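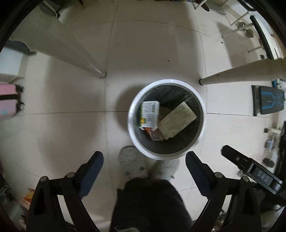
*A drink carton and some flattened cardboard in the bin.*

## Did you swim the Kitach? Did your mom? Please talk to me

I'm writing a book about the women who swam the length of Lake Kitach, and I'm looking for people who were there. Swimmers first of all, but also the folks who rowed the escort boats, greased shoulders on the dock, drove the trucks around to the far shore, kept time, took pictures, or stood in the cold yelling. If you're the daughter or nephew or next-door neighbor of one of these people and you grew up hearing the stories, I want you too!

The swim was 16 miles, dam to Pacheco landing, and for years it was open to men only. Then came the summer when the women just turned up at the dam and got in. I have an entry ledger with 98 women's names in it, spread over the years the race ran, and so far I've managed to find a pretty small slice of them. A lot of them are down as "Mrs." and their husband's name, which makes my evenings long. A few are only initials.

My working title is *The Long Way to Pacheco*. Fernance, a small press that does sports history and a little travel, is publishing it, and my editor there, Bujar Vasić, has been very patient about my page count. I've written one book before, on women's rowing clubs, and I learned on that one that the best stuff is never in the newspaper. The papers ran the winning time and what the winner was wearing. I'd like to know what she ate in the water, who talked her out of quitting, and how she got home.

### What I'm asking for

**Interviews.** We'd talk for an hour or two, by phone or at your kitchen table if you're within a day's drive of the lake. I record the conversation, I type it up, and you get the typed copy to read before I use a word of it. If there's something you'd like out, it comes out. You can be in the book under your own name, a first name, or no name at all.

**Papers and pictures.** Snapshots, logbooks, race numbers, letters, training diaries, swim caps, the napkin somebody did the feeding schedule on. You keep the originals. I'll scan them while I'm with you, or pay the postage both ways if you'd sooner mail them. Please don't throw anything out before I've had a look, even if it seems like junk to you.

**Names.** Maybe you never went near the race but you know someone who did. A last name and a town is plenty for me to work with.

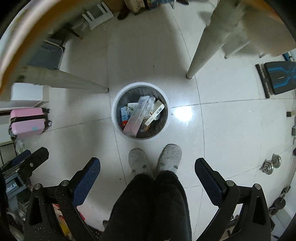

*A bin full of packaging, and a pair of gray shoes.*

### I also need two test readers

This part is separate, and you don't need any link to the lake. I have two long chapters in decent shape and I'd like two people to read them closely and tell me where they got bored or lost. One of you should be an open water swimmer, because I am a pool person – I can do my laps and that's where it ends – and I'd hate to get the feel of it wrong. The other should be someone who couldn't care less about swimming and likes a good true story.

You'd have a month with the chapters. I'm after notes in the margins and one phone call afterward, and I don't need you to fix my commas (Bujar does that, with relish). There's a small fee from the press, paid when we've had the call, plus a signed copy and your name in the acknowledgments if you want it there.

### A few people I'm looking for in particular

- Anyone who rowed for Todor Kovačević, who ran the escort boats and seems to have known everybody on the lake
- The swimmer listed as "E. F., Fikmont" who finished third in the fog year
- Whoever ran the soup stand at Pacheco landing. It's in four different people's stories and no two agree on the soup
- Families of anyone who started and didn't finish. I care about those swims just as much

### How to reach me

Write to me, Shirley Sutherland, care of Fernance, or leave a message with the press office and I'll call you back. Evenings are best for me. Tell me your connection to the swim and the best time to phone, and don't worry about writing it up nicely. For the test reader spots, add a few lines on the last nonfiction book you gave up on and why.

I'll be at the Fikmont library on Saturday from 10 a.m. with the scanner and a copy of the ledger, if you'd like to come look for a name. Stojan Krasniqi from the local history room will be there too and can help with old addresses.

I'm taking interviews through March. Test readers, please write sooner than that, as I'd like to get the chapters out to you while there's still time to rewrite them.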